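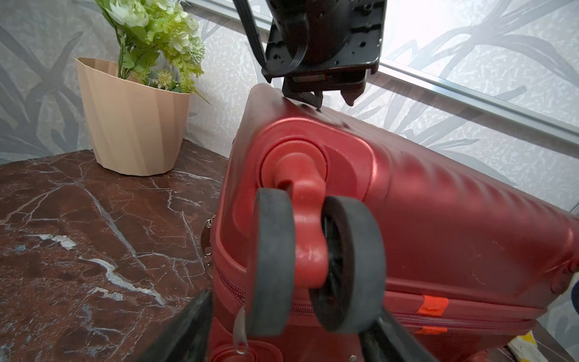

Savita Rawat

Travel > Luggage > Features

I fell for a red suitcase in July, and I fell hard. Cherry red, hard shell, ribbed like an old radiator, shiny enough to do your lipstick in! My sister said it would look terrible inside a year. She travels with a gray Starken and has never once had fun at a baggage carousel.

So let's talk about wheels, which is where a suitcase shows its age. The shell still gets compliments, but the casters have scuffs and pale rubbed spots all over the red plastic, and the black rubber is gray with dust. I wipe them down with a damp cloth (an old toothbrush for the hubs) on Monday, laundry day, if I remember.

My other rule is tape. Two bits of bright orange by the zipper, one on each side of the seam, and I can pick mine out from the far end of the belt. Ribbons fall off. Stickers look like you're trying.

I did go and price a new one. The Sesano I liked was 1,840 miles' worth of card points short of what I had, and the Wokon had gorgeous wheels but only came in navy. Navy! I've got eight trips booked before spring and I'm taking the red one on all of them.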